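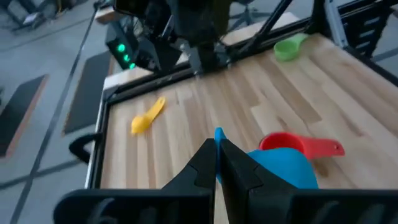
Turning a Box Room into a Sewing and Paper Craft Room: Project Report

28/07/2018 | By a second-year student, Home Interiors course, Drarkedham
7 min read

1. Background

The project asked each student to take one underused room in a real home and give it a new purpose on a small budget. I chose the box room in the house I share with my family in Drarkedham. It is seven feet wide at the door end and narrower at the window, where the chimney breast takes a bite out of one wall. Since we moved in it had held suitcases, a broken exercise bike and the Christmas boxes, which came out every December and went back in wherever they fit.

The new use was to be sewing and paper crafts. Two people in the house sew, and both had been working at the dining table and clearing up before every meal.

2. Aims

The room had to hold a sewing machine that could stay out, a surface large enough to cut a dress pattern, and storage for fabric and paper. It also had to keep space for the Christmas boxes. The course set a spending limit, and anything already in the house could be used free of charge.

3. Planning

I measured the room twice and drew it on squared paper. My first layout put the cutting table under the window for the light. On paper it worked, but the door opens inward and would have hit the corner of the table. The second layout moved the table to the long wall and put the machine under the window instead. A person sewing needs good light in one spot, while cutting can be done under a ceiling lamp.

I also asked both users to keep a list of every item they fetched during one week of sewing. Scissors, pins, the seam ripper and the iron came up most. Ribbon and buttons hardly came up at all, although they took up most of the old storage.

4. Work carried out

Clearing the room took a full weekend. The exercise bike went to the recycling center and the suitcases were nested inside each other and moved to the attic.

The walls were washed, filled and painted with two coats of a Sirura off-white. The first coat showed a yellow stain near the chimney breast, so that patch was given stain block before the second coat.

The cutting table is an old interior door laid across two bookcases — the bookcases came from a yard sale and cost $19 for the pair. They were different heights, and I added a strip of lumber to the top of the shorter one. The door was sanded and sealed. It stands 39 inches from the floor, a height both users can work at without bending.

A Zupan rail with hooks went up over the table for scissors and rulers. Fabric was folded around pieces of cardboard and stood upright on the bookcase shelves. The Christmas boxes fit on a high shelf over the door.

5. Costs

Bookcases: $19
Paint, filler and stain block: $53
Rail, hooks and shelf brackets: $39
Door, lumber, cardboard and lamp: already owned
Total: $111

6. Problems

The rail came loose after a few days. I had used plasterboard anchors in a wall that was solid brick under the plaster. I took the rail down, drilled again with a masonry bit and used the right plugs. One old hole still shows.

The only outlet is behind the door. The machine and the iron run from a power strip, and the cord has to go along the baseboard in a cover — a second outlet would be better, but electrical work was outside the project.

7. Results

Both users have worked in the room since it was finished and the dining table is free. The iron still gets carried back to the kitchen, as there is no room for a full-size board. I have ordered a Trulomano tabletop ironing mat, which is not included in the costs because it had not arrived by the hand-in date.

If I did the room again I would test the walls before buying any fixings, and I would paint the inside of the door at the same time as the walls.

Contact | © 2018 Home Interiors student projects | Back to top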